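Notebook, August, 2:32 pm
Bowl and trivet, Stollano table
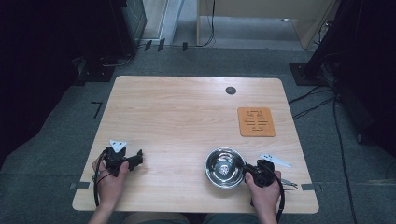

Bowl near the front, square trivet behind it.

Third go at the table setting for the Zevora kitchen sheet. Drekach still wants the trivet square to the table edge. I don't see why it matters, as the corners are rounded on both and any small twist disappears by eye.

Bowl is the shiny stainless one. Catalog says 400 g. I don't believe it, will put it on the scale before that goes in the sheet. The inside throws curved bands of light and a bright broken patch at the base, so anyone claiming to read a fill line in there is guessing.

Trivet is listed as "heat safe" – no temperature given, no test named. Leaving that box blank until Acheampong sends something in writing.

Most of the tabletop is bare. Fine for 2 items, but I doubt the full set of 3 needs a table this size.

To do: weigh bowl, measure trivet, ask for the matte bowl again.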